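Offline Sync in the Clereo SDK: Frequently Asked Questions

Which platforms does offline sync support?
Offline sync works in native iOS and Android builds and in apps built with the Buvow cross-platform wrapper. Web builds can read from the local cache but cannot queue writes. A web build that calls the write queue gets error 503 from the local client, even when the network is up.

Do I need a separate license?
No. Offline sync is part of the base SDK. The Moura admin console, where you set conflict rules, is licensed per team.

Where is the local data stored?
In an encrypted database inside the app's private folder. The key is held in the system keystore on Android and in the keychain on iOS. Removing the app removes the database. On iOS the keychain entry may remain, and the SDK overwrites it at the next install.

How many writes can be queued?
The queue holds up to 300 writes per signed-in user. When it is full, new writes are rejected with QUEUE_FULL and the app has to decide what to show. Older entries are never dropped to make room. Several small edits to one record count as one write if they are made inside the same transaction block.
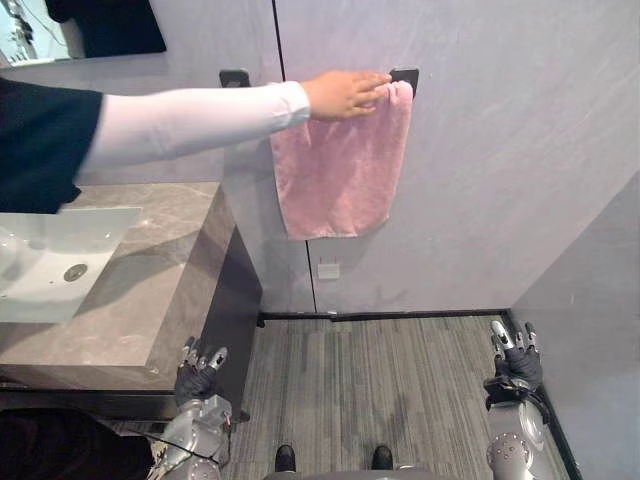

Page last changed: September | Applies to: Clereo SDK, all current branches

How often does the client try to reconnect?
Every 30 seconds while the app is in the foreground. In the background the operating system decides when network work may run, and the SDK does not override this. Call syncNow() to force an attempt when the user taps a refresh button.

What happens when two devices change the same record?
The default rule is last write wins, based on server time. You can switch a table to field-level merge in Moura under Tables > Conflicts. The change applies to new writes only. Writes already in a device's queue keep the rule that was active when they were made.

Are file attachments synced offline?
Attachments are queued separately from records and do not count toward the write limit. A record can therefore arrive on the server before its attachment. Check the attachmentState field before you show a download link.

Does offline sync make the app larger?
The sync module adds 1,726 KB to an Android release build before store compression. The iOS figure depends on which parts of the SDK are linked.

Can I move from the older Drerus plugin?
Yes. Empty the Drerus queue first, then run the import tool on first launch of the new build. The tool copies cached records but not pending writes. Drerus and Clereo must not be active in the same build; both register the same background task name, and the app will crash at startup on Android.

How do I read the sync log?
Set logLevel to "sync" in the config file. Entries are written to the device console and are not sent to the server. Turn the setting off in release builds.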